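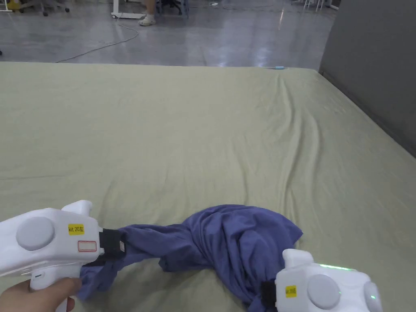

**To:** Aebischer Fund, small grants desk
**From:** Gifty Ayaaba, Clultthorpe Night Shelter
**Date:** 10th September
**Re:** Second progress report, bedding and laundry grant

The grant was awarded in February to replace the shelter's bedding and bring the laundry back in house. Most of the bedding money is spent. The laundry work is behind, for the reasons given below.

## Bedding

We ordered 135 fitted sheets and 63 blankets from Wernis. The sheets came in two deliveries and the blankets in one. Nine sheets in the second delivery were the wrong depth for our mattresses and kept riding up at the corners. Wernis took them back and sent the right size without charge, but the exchange took most of a month.

We dropped white. The old white sheets looked worn out well before they were, and guests noticed. Green was the same price, and staff can now tell our sheets from donated ones when they are sorting. 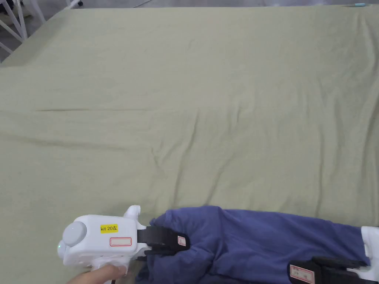 *Green sheet with the fold line still showing.*

Pillowcases have not been bought yet. The quote went up between the application and the order, and we would like to wait until the laundry costs are settled.

## Laundry

The plan was to have two washers and a dryer running by early summer. The washers are in and working. The dryer is on site but not connected. The electrician found that the supply to the back hall could not carry it along with the kitchen, and the landlord has to agree to a new circuit. We have the landlord's agreement by email and are waiting for the signed copy.

Until then we wash here and send the loads out damp to Starkalura for drying. They charge $30 a load. That was not in the budget and is coming out of our general funds – we are not asking to charge it to the grant.

Drying on racks was tried for a week. It took up the room we use for intake and the blankets were not dry by evening, so we stopped.

## Use of the shelter

We gave 199 bed nights in the reporting period, nearly all of them to single adults. Demand was lower in the warm months, as in past years, and we expect it to climb from now on. Every guest had a clean sheet on arrival. Last year we could not say that, and on several nights people were given two blankets and no sheet.

Guests were asked about the bedding when they left. Most had nothing to say. The complaints we did get were about the blankets being thin, and we will hand out a second one as standard once the cold weather starts.

## Changes we are asking for

1. Move the pillowcase line to the final period.
2. Extend the laundry deadline to the end of February so the circuit can be finished and tested.

Neither change affects the total.

## Next period

- Signed agreement from the landlord, then a date from the electrician
- Dryer connected and the Starkalura arrangement ended
- Staff shown how to use the machines and a wash log started
- Pillowcases ordered

Receipts for the sheets, blankets and washers were sent separately. The dryer invoice will follow when the installation part has been billed – the supplier puts both on one invoice.

Gifty Ayaaba
Shelter manager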